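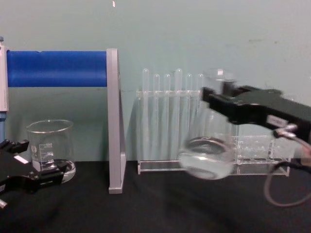
Round-bottom flask and beaker, black bench.

6 July 2020

Trial coverage coding, Tindall verdict. Velimir pulled 300 comments off the Skolex news site, I've read 43 so far. Slow – the long ones wander off into family stuff and parking.

Split "anger at jury" from "anger at press", they keep landing in the same bin. Tetteh disagrees on 2 of mine, both sarcasm. Leave as unclear for now.

Wirnevstead paper ran the closing statements in full, Skekska only the defense side. Need to note wich outlet people quote from – add column.

Duplicates from same username: keep first only. Ask Velimir if timestamps are local or not.

Resume at row 44.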